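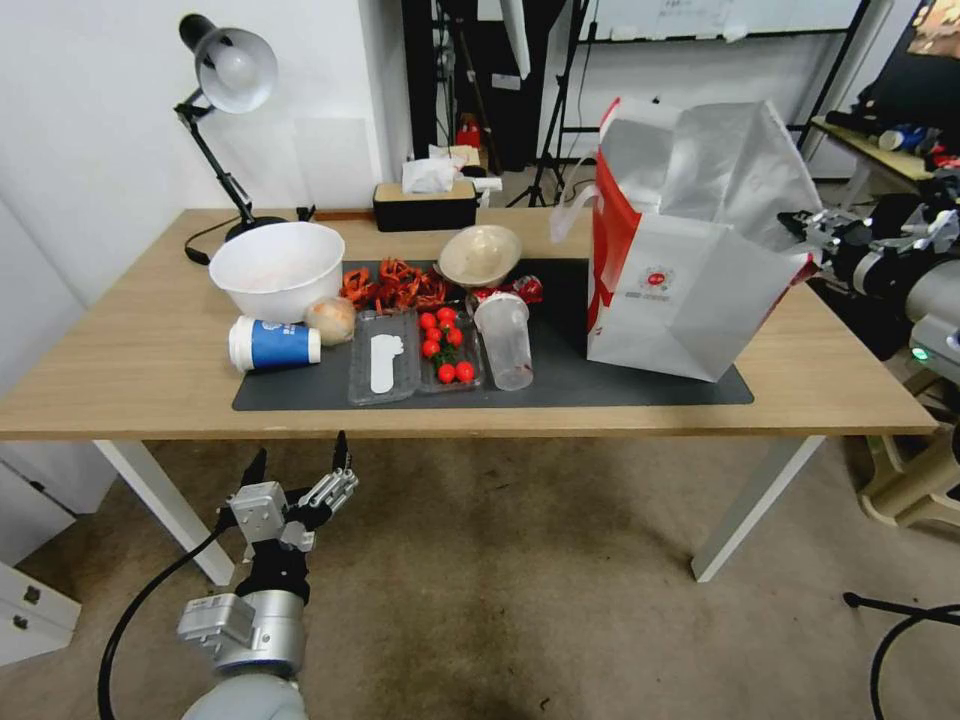

*La mesa de prueba de Momoler, con los tomates cherry en su bandeja y la bolsa de la compra a la derecha.*

**¿Recoge ya la mesa un robot? Fui a Momoler a preguntarlo**

10 de diciembre. Llevo desde junio dando la lata a la gente de Momoler para que me dejaran pasar una mañana en su taller, y por fin me han abierto la puerta. La pregunta que llevaba era la misma que me hacen en casa cada vez que digo que escribo sobre estas cosas: ¿y cuándo friega eso los platos?

Pues fregar, de momento, no. Lo que están ensayando es lo de antes: despejar una mesa después de que alguien haya picado algo. Un bol grande de plástico blanco, un vaso de papel tumbado, un envoltorio rojo arrugado, unos tomates cherry... vamos, mi salón un domingo cualquiera. La tarea es decidir qué se guarda y qué se tira, y hacerlo sin espachurrar nada (¡que con los tomates tiene su mérito!).

Los números me los dieron sin adornos, y se agradece. De 782 intentos registrados este otoño, el sistema terminó la mesa entera, sin ayuda de nadie, en 400. O sea, poco más de la mitad. Cada intento completo dura casi 14 minutos, y yo en ese tiempo recojo la cocina, me hago un café y todavía me da para mirar el móvil un rato.

Lo que peor lleva, me contaron, son los plásticos transparentes. Un vaso opaco lo localiza a la primera casi siempre, pero con las bandejas transparentes duda, se acerca, vuelve atrás -- a mí me recordó a mi padre buscando las gafas. Los envoltorios tampoco son fáciles, porque cada uno se arruga a su manera y no hay dos agarres iguales. En cambio, con la fruta y los tomates sueltos me sorprendió el cuidado que han conseguido.

¿Y en las tiendas? Ahí la cosa va un poco más deprisa. Buvard, que tiene 3 locales en la zona, quiere probar el sistema en primavera para ordenar el mostrador de degustaciones a la hora del cierre, siempre con una persona cerca. Aitken, que pone el software de planificación, es más prudente y habla de turnos cortos y de mesas preparadas de antemano. Del piloto doméstico, el que lleva el nombre de Pedden, no hay fecha todavía, y me insistieron bastante en que no pusiera ninguna.

Mi impresión, por si sirve: para una tienda con un mostrador siempre igual, lo veo cerca. Para mi casa, donde cada noche la mesa es un desastre distinto, me da que voy a seguir recogiendo yo unos cuantos años más. Momoler publicará los resultados del ensayo con Buvard cuando termine, y he pedido volver para verlo con la tienda abierta.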